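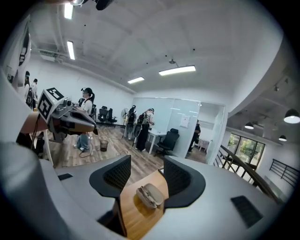 Blick aus dem Handgreifer auf die Tischplatte, links ein zweites Gerät mit Markerwürfel.

Rinosska gibt Mushi 2.0 frei: Posenschätzung und Greifplanung jetzt in einem Paket

Altgate, 31. Dezember 2021 – Kurz vor Jahresschluss noch fertig geworden: Rinosska veröffentlicht heute Version 2.0 der Software Mushi. Mushi berechnet aus den Kamerabildern handgeführter Greifer die Bahn der Bewegung im Raum und macht daraus Vorgaben, die ein Roboterarm abfahren kann. Bisher waren dafür zwei getrennte Programme nötig, mit Dateiexport dazwischen. Das entfällt.

Neu in 2.0:
Markererkennung komplett überarbeitet. Würfel mit Markern auf mehreren Seiten werden als ein Körper behandelt, auch wenn nur eine Fläche zu sehen ist.
Verzeichnung von Weitwinkelobjektiven wird beim Einlesen korrigiert, Kalibrierdatei genügt.
Zwei Greifer im selben Raum lassen sich in ein gemeinsames Koordinatensystem bringen. Zeitabgleich läuft automatisch.
Öffnungsweite der Finger als eigene Spur, getrennt von der Handbewegung.
Bahnprüfung vor dem Export: Gelenkgrenzen, Geschwindigkeit, Abstand zur Tischkante.

Der letzte Punkt war der häufigste Wunsch aus der Testphase. Wer eine Aufnahme gemacht hat, die der Arm später gar nicht erreichen kann, sieht das nun sofort und nicht erst an der Zelle. Betroffene Abschnitte erscheinen in der Zeitleiste rot, lassen sich kürzen oder verwerfen.

Getestet wurde seit Februar beim Integrationspartner Torwood, in normalen Büroräumen. Deckenlicht, Glaswände, Leute die durchs Bild laufen – alles Dinge, mit denen die alte Version ihre Mühe hatte. Ausgewertet wurden 242 Aufnahmen mit kleinen Gegenständen auf Tischen. 161 davon gingen ohne Handkorrektur durch die gesamte Kette, mit Version 1 waren es beim gleichen Satz 71. Die übrigen scheiterten meist an verdeckten Markern oder an zu schnellen Drehungen. Daran wird weiter gearbeitet, ein Termin steht noch nicht fest.

Auch die Rechenzeit ist gesunken. Eine Aufnahme von einer Minute braucht auf einem üblichen Arbeitsplatzrechner mit Grafikkarte rund 129 Sekunden, inklusive Bahnprüfung. Ohne Grafikkarte läuft Mushi ebenfalls, nur eben deutlich langsamer.

Bestehende Projekte aus Version 1 werden beim ersten Öffnen umgewandelt. Bitte vorher sichern, der Weg zurück ist nicht vorgesehen. Eigene Skripte gegen die alte Schnittstelle laufen vorerst weiter, erzeugen aber eine Warnung im Protokol. Die Umstellung ist im Handbuch beschrieben, Kapitel Schnittstellen.

Verfügbarkeit: ab sofort für Linux, Windows folgt im Februar. Kunden mit laufendem Wartungsvertrag erhalten das Update kostenlos über den gewohnten Zugang. Hochschulen könen eine vergünstigte Lizenz beantragen. Testversion auf Anfrage, Laufzeit vier Wochen.

Über Rinosska
Rinosska mit Sitz in Altgate entwickelt Software für Wahrnehmung und Bahnplanung in der Robotik. Eigene Hardware wird nicht vertrieben.

Pressekontakt
Rinosska, Pressestelle, Altgate
Bildmaterial und Datenblatt auf Anfrage. Abdruck frei, Beleg erbeten.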